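Jostholm Refurbished Graphics Cards: Frequently Asked Questions

Where do your cards come from?
Most of them are from offices and design studios that renew their workstations. We collect them at our workshop in Clumov. We do not buy cards which were used for mining, and we ask the seller to sign a paper for this.

How do you test a card before the sale?
Every card is cleaned, gets new thermal paste and then runs under full load for 33 hours. Engelbert Zwahlen makes the tests and writes the highest temperature on the label of the box. If a card becomes hotter than our limit for this model, it goes back to the bench.

Will the card fit in my case?
Please measure the free length from the back slot to the first thing which stands in the way, for example a drive cage or a front fan. Compare it with the length on the product page. Leave a little space for the power cables, they need more room than people think.

Is my power supply strong enough?
On each product page you find the wattage we recommend for the whole computer. Please look also at the connectors. Some cards need two separate cables from the power supply, and one cable with a split end is not a good replacement for them.

My processor is some years old. Will it slow down the new card?
It can happen, mostly at low resolution. At higher resolution the card has more work and the processor matters less. If you write us your processor model and the games you play, Wendelin Plattner will answer you with a suggestion. He also tells people when they should not buy anything.

Why is the fan not turning?
Many cards stop their fans when they are cool. On our Auer models the fans start at 58 degrees. If the card is hotter than this and the fans still stand, switch off the computer and write to us.

Do I have to remove the old driver?
We recommend it, above all when you change from one manufacturer to another. Download the new driver first, so that you have it ready.

How long is the warranty?
You have 2 years from the day of delivery. Opening the cooler ends the warranty, but removing dust with compressed air is allowed.

Can I collect my order myself?
Yes, at our counter in Larnudgate, every Wednesday afternoon until six o'clock. Please bring the order number.

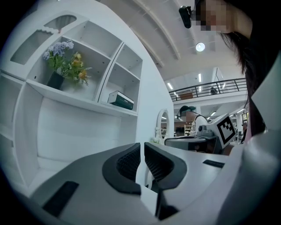
If you cannot come in person, another person may collect the card for you, when he or she can show the order number and a short note with your signature.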